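Jotmont Refill Shop - your questions answered

Do I need to buy a bottle from you?
Not at all! Bring whatever you have at home, as long as it has a lid that screws down properly. Clear plastic drinks bottles are lovely for this - you can see how much is left, and whether you missed a bit when you were rinsing.

Should I take the label off?
Only if you want to. Plenty of our regulars leave the old one on and tie a luggage tag round the neck saying what's inside, and we think that's perfectly sensible. We do ask for the tag if you're filling up with anything that isn't food, please, even if you live alone and are quite sure you'll remember.

What can I bring it home in?
Anything that keeps it upright. If you're coming over from Utgate on the bus, a cardboard carton in the bottom of your bag does the job nicely.

What sizes can you fill?
Anything from 200 ml up to 2000 ml. Bigger than that and the bottle won't fit under the tap, I'm afraid, though we can fill two smaller ones for you and charge them as one.

Do you take cardboard and paper too?
We do, and we're always glad of it. Clean cartons and brown envelopes go in the crate by the door, and we use them again for El Khatib spice orders and for posting out soap. Envelopes can have writing or printing all over them, it really doesn't matter to us, but do have a peep inside before you hand them over - we've sent back 3 birthday cards this year and a cheque.

How do I get the smell of squash out of a cap?
Warm water, a spoonful of bicarbonate, and leave it overnight with the bottle standing open beside it.

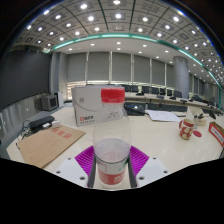
If the smell is still there in the morning, give it a second night, or ask us for a spare cap from the jar on the counter.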